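Cloth handling: how much of the 22-point gain is real?

The Numeck group has put out its write-up on learning to handle cloth from a wrist camera, and a few readers have asked what we make of it. The short version is that the method is sensible and the headline is too big for it.

The idea is easy enough to state. A policy is trained on demonstrations seen only through a wide-angle camera at the wrist, with no overhead view and no depth. The group collected 600 demonstrations, threw out those where the operator paused too long, and kept 400. On the task of taking hold of a fabric and drawing it back over a soft surface, they report a gain of 22 points over their own earlier system, Matei.

Gheorghița Moldovan, who led the work, argues that the close view matters most because the folds near the finger tell the policy where to go next. I can believe that.

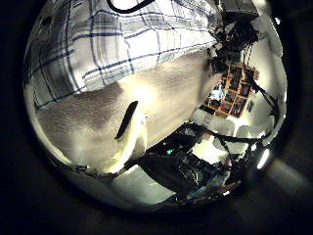 What I find harder to accept is the comparison. Matei was trained on the full set, pauses and all, and the new policy on the cleaned one. Nobody reran Matei on the same 400. Until that is done we can't say how much of the 22 points comes from the camera and how much from better housekeeping. My guess would be a fair share of each, but a guess is all it is.

Then there is the testing. Each condition got 21 trials, all in the same room, with fabrics that had also been used in training. A few unlucky grasps either way would shift the result a good deal, and the write-up gives no error bars. The section on "unseen cloth" covers one extra piece, which the authors describe as similar in weight to the rest.

The group at Brivov plans to repeat the test on its own arm with thinner sheets, and Otamico has offered to share its July recordings so that both policies can be trained on the same data. I would wait for those before changing any plans. The section on filtering demonstrations is worth reading now, and costs very little to try on data you already have.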